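Praktikum Robotik und Simulation
Handout zu Einheit 4: Greifen und Ablegen mit Handkamera
Betreuung: Honeylyn Barredo, Hala Zoubi

Voraussetzungen

Einheit 3 muss abgegeben sein. Wer die Koordinatentransformationen noch nicht sicher beherrscht, liest vorher Kapitel 2 im Skript, vor allem den Abschnitt über die Kette Basis – Flansch – Kamera. Die Simulation Wirkeo ist auf allen Rechnern im Poolraum installiert. Auf eigenen Geräten läuft sie auch, Hilfe bei der Installation gibt es aber nur in der Montagssprechstunde.

Aufgabenstellung

Ein kleines, flaches Objekt soll gegriffen und in einer Schale abgelegt werden. Das Programm bekommt keine Objektpositionen aus der Simulation, sondern nur das Bild der Kamera am Handgelenk und die Gelenkwinkel des Arms. Der Zugriff auf die Szenendatenbank ist in dieser Einheit gesperrt. Wer sie zum Debuggen braucht, kann sie lokal freischalten, muss die Zeile vor der Abgabe aber wieder entfernen.

Ein Versuch gilt als bestanden, wenn das Objekt am Ende vollständig auf dem Boden der Schale liegt, keinen Rand berührt und der Greifer geöffnet ist. Das Auswertungsskript prüft diese drei Bedingungen zwei Sekunden nach dem letzten Fahrbefehl. Liegt das Objekt auf dem Rand oder lehnt es an der Wand, zählt der Versuch als Fehlschlag, auch wenn es später noch hineinrutscht.
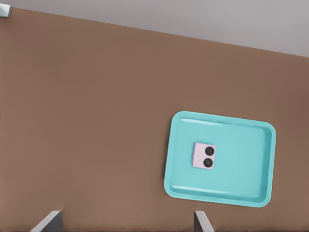 Für die Erkennung genügt zunächst eine einfache Farbsegmentierung. Die Schale hebt sich deutlich vom Tisch ab und lässt sich im HSV-Farbraum mit einem einzigen Schwellwertpaar finden. Glanzstellen am Rand können Löcher in der Maske erzeugen; eine morphologische Schließung mit kleinem Kern reicht in der Regel aus. Beim Objekt ist es schwieriger, die hellen Flächen haben wenig Sättigung. Hier empfiehlt sich eine Kombination aus Helligkeit und Kontur.

Die Finger des Greifers ragen von unten ins Kamerabild. Sie müssen vor der Segmentierung maskiert werden. Die Maske hängt von der Öffnungsweite ab, eine feste Maske für den geöffneten Greifer ist also beim Zufahren falsch. Im Ordner vorlagen liegt eine Tabelle mit 15 Stützstellen, dazwischen darf linear interpoliert werden.

Anfahrt und Ablage

Der Arm fährt zuerst eine Vorposition über dem Ziel an und senkt sich dann senkrecht ab. Die Kamera steht gegenüber der Tischebene leicht verdreht, eine gerade Tischkante erscheint deshalb schräg. Das ist kein Kalibrierfehler und soll nicht im Bild korrigiert werden, die Drehung steckt bereits in der Hand-Auge-Matrix. Im letzten Jahr haben mehrere Gruppen beides gemacht und den Winkel doppelt verrechnet.

Beim Ablegen gilt:
Zielpunkt ist der Mittelpunkt des Schalenbodens, nicht der Mittelpunkt der äußeren Kontur. Bei schrägem Blick unterscheiden sich die beiden.
Der Greifer öffnet erst, wenn die Absenkbewegung abgeschlossen ist.
Nach dem Öffnen zuerst senkrecht zurückziehen, danach seitlich verfahren.
Eine Ablage links oder rechts der Mitte ist zulässig, solange der Abstand zu den Rändern eingehalten wird.

Versuchsreihe

Jede Gruppe fährt 84 Versuche mit den vorgegebenen Startwerten. Die Startwerte verändern die Lage von Schale und Objekt, die Drehung des Objekts und die Beleuchtung. Alle Läufe werden mit dem Werkzeug Jekeck aufgezeichnet – auch die misslungenen. Eine Aufzeichnung, in der Läufe fehlen, wird zurückgegeben.

Im Protokoll stehen die Erfolgsquote und eine Einteilung der Fehlschläge nach Ursache: Erkennung, Greifen, Transport, Ablage. Zu jeder vorkommenden Ursache gehört ein Beispiel mit Kamerabild und Startwert, damit wir den Lauf nachstellen können. Die Referenzlösung scheitert bei 19 Startwerten. Es wird also keine fehlerfreie Lösung erwartet, wohl aber eine Erklärung der Fehler.

Abgabe

Quelltext, Aufzeichnung und Protokoll (höchstens vier Seiten) als ein Archiv über die Kursseite. Gruppennamen bitte im Dateinamen angeben. Die Abnahme erfolgt einzeln am Rechner und dauert 15 Minuten. Beide Gruppenmitglieder müssen jeden Teil des Programms erläutern können.

Fragen zur Bildverarbeitung an Hala Zoubi, Fragen zur Bahnplanung und zum Auswertungsskript an Honeylyn Barredo.

Einheit 5 baut auf demselben Programm auf. Die Schale wird dann während der Anfahrt verschoben, das Ziel muss also laufend neu bestimmt werden. Wer die Erkennung jetzt als eigene Funktion schreibt, kann sie dort unverändert übernehmen.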